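4.2 Where small things go at the end of the day

The part of the Trilow study we enjoyed most was the bedroom material. We had asked people to keep a diary of every object they put down in the hour before sleep, and 171 households sent theirs back. The entries are wonderful to read! Glasses, chargers, hair ties, a single sock, tubes of hand cream: all of it lands somewhere, and the "somewhere" is far more regular than the theory of household clutter (Section 2) led us to expect. 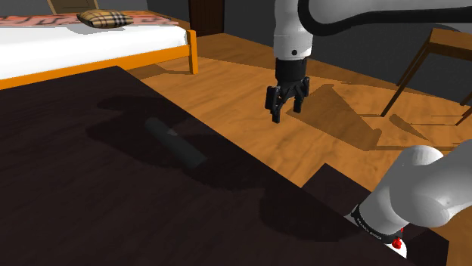 Our main measure was resting distance, the gap between a put-down object and the pillow of the person who put it down. Short distances went with things people wanted again before morning. Long ones went with things they had stopped thinking about, and these showed up again and again on whatever broad surface was nearest the bed. A dark tabletop beside a bed, with one plain cylinder lying on its side, is very close to what the diaries call "just left there." Dark surfaces gave us an extra result. Objects on them stayed put for longer, and diarists wrote more often that they had forgotten the thing was there at all.

We coded 20 diaries twice to check the categories, and changed 2 of them as a result. "Parked" and "abandoned" became a single code, and "hidden" was split by whether the hiding was on purpose.

Figure 3. Bedrooms differ in how much open tabletop they offer near the bed.
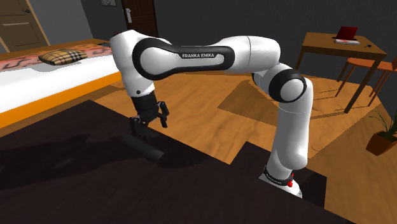 Güler objects that resting distance mixes up habit with furniture: a person with a large table near the bed will score high whatever they do. We think this is a great point, and it sent us back to the Orkia floor plans. With table size in the model the effect shrinks, but it is still there, and it is strongest in shared rooms.

Floors turned out to be a subject of their own. Diarists rarely admitted to using them, yet the morning entries are full of things picked up from beside a cabinet or under a table edge.

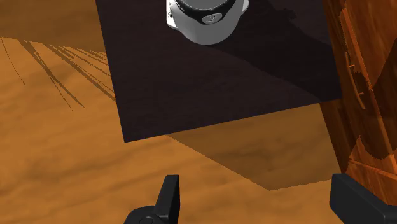
Wood floors came up in the diaries more than carpet did, mostly because of noise. People remembered the click of a thing set down late at night and could tell us which thing it was. We would love to see someone follow this up with sound diaries, and the coding sheet in Appendix B should work for that with very few changes.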